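Week 4: Habits and the places we keep them

Hi all. A few of you asked for written notes after Tuesday, because I talk fast and the whiteboard pens were dying, so I've typed up what I remember saying.

We started with cues. A cue is whatever sets a habit going: a time of day, a smell, the sound of the kettle. My own is embarrassing. I walk in the door, I sit down on the stairs to take off my shoes, and twenty minutes later I'm still there reading the news on my phone. The stairs are the cue! I never decided any of it.

Then Huiling asked whether a cue has to be something you notice. Good question, and my answer in class was a bit muddled. No, it doesn't. Most of the strong ones slip right past you, and that's why the diary is on your homework list. Write down where you were, what time it was, and what you did next. Don't try to fix anything yet.

We also talked about friction, meaning the small bits of effort between you and the thing you're about to do. Athina moved her cookies to the garage and now eats fewer cookies (she also visits the garage a lot, so watch out for that).
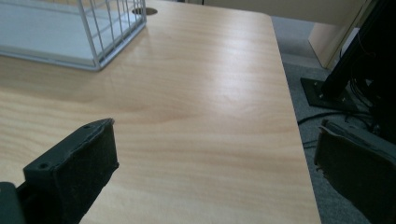
Friction works in the other direction too, and for the second half of the course that's the side I care about most. If you want to do more of something, take steps out. Say you want to write letters again: put the paper, stamps and a pen that works in one open container, something like the white wire basket on this tabletop, and leave it where you already sit. A lid is a step. So is a drawer that sticks.

For next week, read chapter 9 in the Ackroyd packet, skip the table on page 202 (it's out of date), and bring your diary, even if it only has two days in it. Roland has spare packets if yours went missing. We're back in the Bloxham room, and please bring your own pens.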